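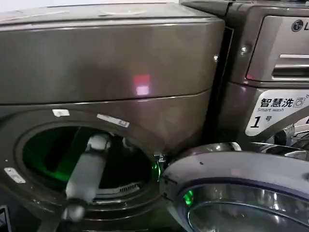
Success rate is the wrong headline number for laundry manipulation, and the field should stop leading with it. I have reviewed enough papers on unloading, sorting and folding to recognise the pattern: a table with one bold percentage per task, a sentence on generalisation, and a supplementary video in which the policy does what the percentage says it does. What the reader wants to know is where the remaining trials went, and that is rarely in the paper.

Drum work makes the problem plain. A front-loading washing machine gives the arm one circular way in. The rim limits the approach angle, the forearm blocks part of the view as soon as it enters, and the reflective surfaces around the opening are poor material for a depth sensor. A cloth stuck to the back wall and a cloth lying at the lip are the same task in the table. They are different tasks for the controller.

The Sorilach report, circulated in June by Przemysław Kalinowski and his group, is a useful case. They trained an imitation policy on 3,562 teleoperated demonstrations of reaching into a drum and withdrawing a single item, then evaluated it over 915 trials. The policy completed 611 of these and failed 304. Most groups would have printed 66.8 per cent and moved on. Kalinowski's group labelled every failure by the phase in which it began: approach, entry, contact, grasp, withdrawal. The labelling took longer than the evaluation, and it is the best part of the report.

Their finding is that failures scored as missed grasps had mostly begun at entry. The wrist crossed the rim a little high or a little rotated, the policy corrected inside the drum where it had least room to do so, and the fingers closed on a fold too shallow to hold. By the usual bookkeeping these are grasp failures, and the usual response is a better gripper or more grasp data. Neither would have helped much. When the group collected 60 further demonstrations consisting only of recoveries at the rim, the entry category shrank more than it had under any earlier enlargement of the general dataset.

I do not think the result is as strong as its authors do. All the trials used one model of machine, and the second evaluation was smaller than the first. The phase boundaries were drawn by the people who had built the policy. Duván Guzmán, whose Lestelel benchmark in Cáceres covers similar tasks, has objected that phase labels are subjective and that two annotators will disagree on where entry ends and contact begins. He is right about the disagreement. It can be measured, though, and an agreement score printed beside the labels would tell the reader more than a third significant figure on the success rate.

His stronger objection is cost. A laboratory with one arm and two students cannot spend weeks going through video. I accept that for the full scheme. A reduced version – the first phase in which the trajectory left the range seen in the demonstrations, marked by one person and checked by another on a sample – is within anybody's reach.

There is also the matter of what counts as a trial. In the Kokcombe comparison, runs stopped by the operator for safety were left out of the total. A run stopped because the arm was about to strike the door is a failure at entry, and leaving it out flatters exactly the phase that needs attention. Stopped runs belong in the denominator, with their own column.

Reviewers could settle most of this by asking for the failure table before asking for another baseline. I have started doing so. Two sets of authors have replied that the videos were not kept.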